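I've been teaching a robot to tidy jewelry, which sounds fancier than it is. Mostly I sit on the edge of a bed with a hand-held gripper, squeezing and letting go (and my thumb is not thrilled!). The idea is that you do the job yourself with the same kind of fingers the robot has, and it learns from your recordings. Gunārs Paju, who runs our little Flirnitz project, wants more than 3,000 of them by October. Gulp.

Beads first. They roll, they sag, and half the loop hides behind a finger just when you want to see it.
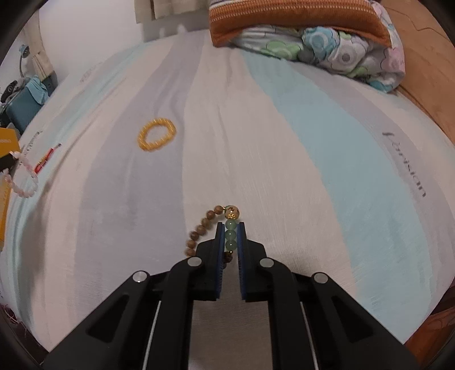 Braided cord is another animal

I expected the red ones to be easy, but knots grab at the pads and the loose tails go wherever they like! My trick is to close slowly, wait a beat, then lift straight up. I did 11 good ones in a row that way and felt like a champion. Then I dropped the next 8, so there's that. Gunārs says to keep the fumbles in a separate folder, so I do.

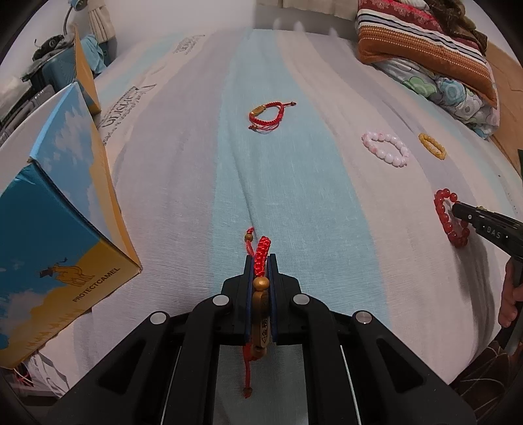

Red cord bracelet in the gripper, with a second gripper going for the red beads.

Contact | © Studembridge | Back to top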